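Rondgate Expands Food Scrap Collection to Apartment Buildings

RONDGATE — Residents of 66 apartment buildings in Rondgate will be able to put out food scraps for weekly pickup starting in June, under a new agreement between the city and Andex, the regional hauler that already collects household trash and recycling.

Until now, food scrap collection has been offered only to single-family homes and duplexes. Tenants in larger buildings who wanted to compost had to carry their scraps to the drop-off site on Dursun Street, which is open three mornings a week.

Under the agreement, Andex will place locking green carts in the trash enclosure or basement of each participating building. Carts will be emptied once a week and swapped for clean ones once a month. There is no added charge to tenants. Building owners will pay a flat fee of $29 a month per cart, and the city will cover that fee for the first 2 months.

"People in apartments have been asking for this since the house program started," said Shafiq Dewan, solid waste manager for the City of Rondgate. "Most of them are already sorting their recycling. They needed a cart they could get to without driving across town."

Material collected through the program will be trucked to the Grudano composting yard, 30 miles north of the city. Finished compost will be used in city parks and offered to residents at a spring giveaway.

What goes in the green cart

Accepted items are fruit and vegetable scraps, meat, fish, bones, dairy, bread, rice, pasta, eggshells, coffee grounds, paper filters, and plain paper napkins. Tea bags are accepted if the staple is removed.

Plastic of any kind is not accepted, and that includes bags, produce stickers, and takeout containers. Ordinary trash bags must stay out of the green carts. Pet waste, diapers, and liquid cooking oil also belong elsewhere; used oil can be taken to Dursun Street in a sealed jar.

Setting up at home

Residents may use any container they like in the kitchen. A small bin with a lid is enough for most households. Scraps can be collected loose, in a paper bag, or wrapped in newspaper. A bin lined with a plastic bag should be kept for regular trash.
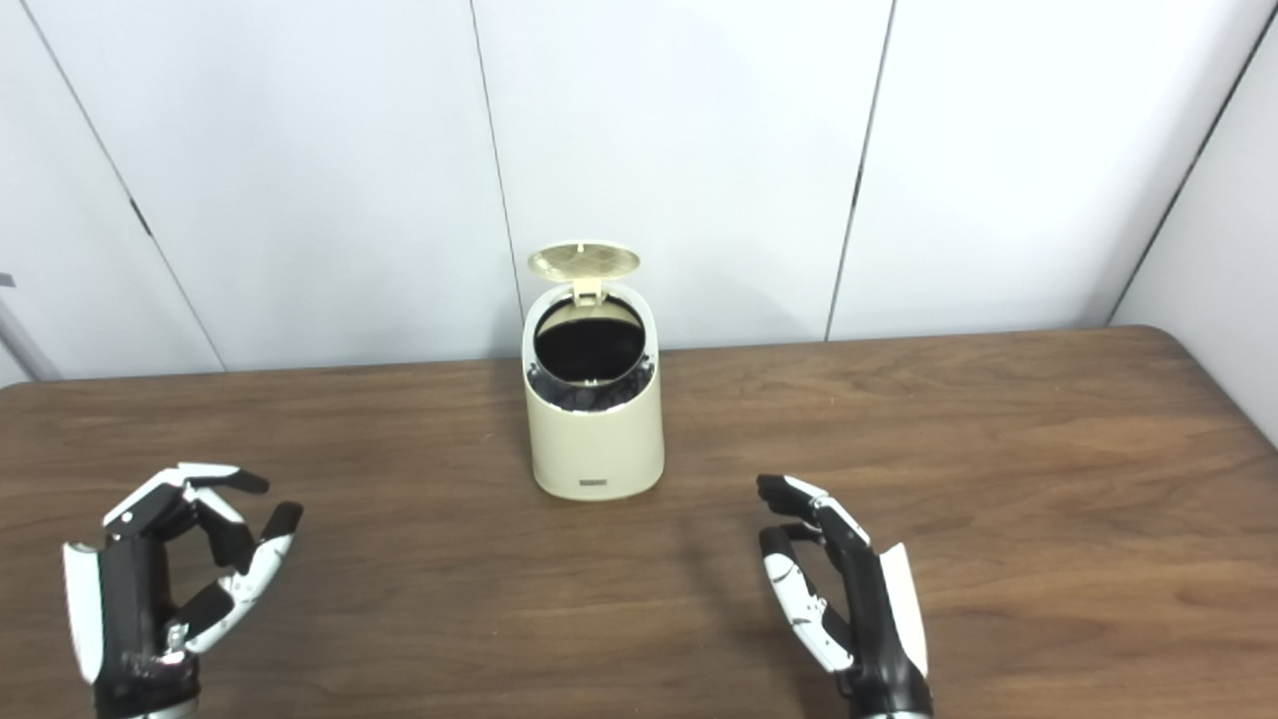

Schedule and sign-up

Buildings on the east side will receive carts first, followed by downtown and the west side. Owners and property managers will get a letter with their start week and a form to choose where the carts will stand. Tenants do not need to register. Printed sorting guides will be left at each building when the carts arrive.

Buildings with limited space may ask for a site visit. Andex staff will look at the enclosure and can suggest a smaller cart or a shared location with a neighboring property — both owners must agree in writing.

Carts found with plastic or other trash will be tagged and left until the next pickup. Owners will not be fined during the first 2 months of service.

Property managers with questions can call the Rondgate Solid Waste Office between 8 a.m. and 4 p.m. or stop by the counter at City Hall. Sorting guides are also available at the public library.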